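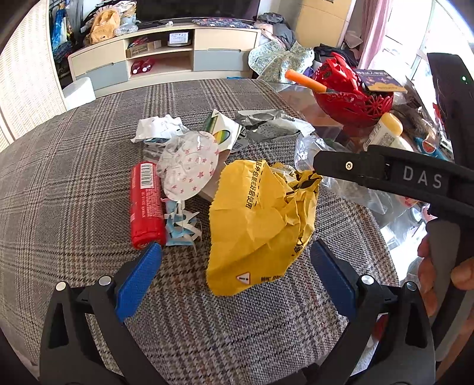

## Notes, unit 2: where does one thing end and the next begin?

Okay, last time we got through calibration, so now the fun part — segmentation on messy tables! I'm going to use a tabletop cleanup task the whole way through, and I want you thinking about your own planner while you read.

Start with the easy stuff. A red can on grey plaid is a gift. Color alone nearly gets you a mask, and a cylinder gives you two sensible ways to close the jaws. Then try a crumpled yellow bag. It has no fixed shape, so your nice template from unit 1 is useless, and a fold can look just like an object boundary. (My first version split one bag into 27 pieces. I was so proud of it, too.)

Clear plastic is worse. You see the tablecloth right through it, and depth cameras often return holes or the surface behind. Please don't fill those holes with the table height and move on! Mark them **unknown** and let the planner pay a cost for going there.

Shredded paper: one object or many? I treat a pile as one region and re-segment after every grasp. Valentin Sutter, who wrote the Trilness planner with me, wants every strip tracked, and we still argue over it.

The loop I use:

1. Segment and keep a confidence per mask.
2. Score grasps, top 20 only.
3. Pick the best one that doesn't cross unknown space.
4. Grasp, lift, look again.

**For next class:** run `grenis_seg` on the 171 practice frames and bring me your two ugliest failures. Keep the raw depth, I'll want to see it. Reading is the Escobar handout, sections on deformables only.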